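Children's list meeting, Irkar Books, Sep 28, 2023

Minutes from August were accepted with no changes.

**Reprints.** The first Kindurley holiday story is out of stock at the warehouse. Bhatt quoted three weeks for a paperback run. Hardcover will wait until spring - the price per copy is too high for a small order. Agreed to go with paperback. 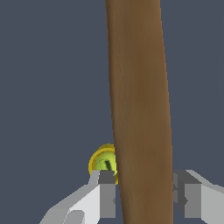
The reprint will also fix the spelling mistakes in the glossary and the wrong page number for the map. Corrections go to Bhatt in one file.

**New series.** Eight sample chapters came in and three were read. Two need a lower reading age. The rest were held over to the next meeting.

**Store orders.** Barham asked for 10 copies of each title on sale or return. Approved.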